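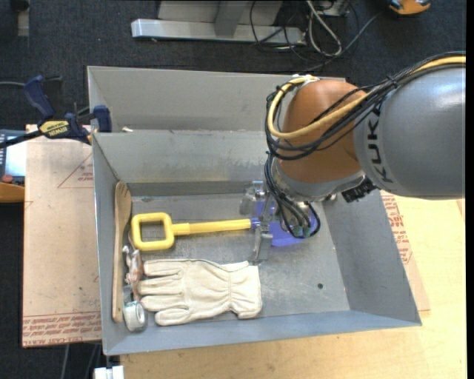
7 August 2020. Spent the morning on the Sowah loan file and got through the covenant section. Sowah wants working capital for the packing side, 300 thousand over 44 months, secured on stock and on the larger machines. The stock part is simple enough. The equipment schedule is weaker, as it lists everything at purchase price with no column for condition. New and worn items are carried on the same basis, and a lender will not recover either at that number. I have asked for a second column with resale values and will not score the collateral until I get it.

Cash flow is better than the schedule suggests. Receivables turn in 44 days against 29 for payables, so the gap is fifteen days and the business funds it out of the owner's account. That is the real reason for the application, though the form says "expansion." I rewrote the purpose line to say working capital. The pricing committee at Clustavside rejects expansion loans without a signed order book, and Sowah has letters of intent only.

Second file: Plirkside. Repeat borrower, two earlier loans closed on schedule. Coverage ratio is fine on last year's figures and poor on the April to June quarter. The model takes the trailing twelve months, so it still passes. I don't think it should pass at the same rate. Drafted a note proposing a six-month interest-only period and then normal amortization, with quarterly accounts as a condition. The monthly payment after that period rises a little, and I need to check that it holds if sales stay flat.

Ran the rejection figures again for the regional paper. Of 92 small business applications in the sample, 29 were declined, and most of those were declined for missing documents before anyone looked at repayment ability. I had expected collateral to be the main cause. Two fields on the intake form overlap (trading address, place of business) and applicants leave one blank, which the system reads as incomplete. Fixing that costs nothing. Wrote it up as item one and moved the guarantee fund proposal to item two.

On the guarantee fund: Farnirlow has offered to cover half of first loss on loans under a set ceiling. The fee is charged up front on the full principal, including the part it does not cover. On short loans this wipes out most of the rate reduction the borrower is supposed to see. Asked whether the fee can be spread over the term - no reply yet.

To do: Sowah resale column, Plirkside flat-sales case, reread the Farnirlow draft for the claims period. I think it says 44 days in one clause and 29 in the annex. Left the office late with the annex still open.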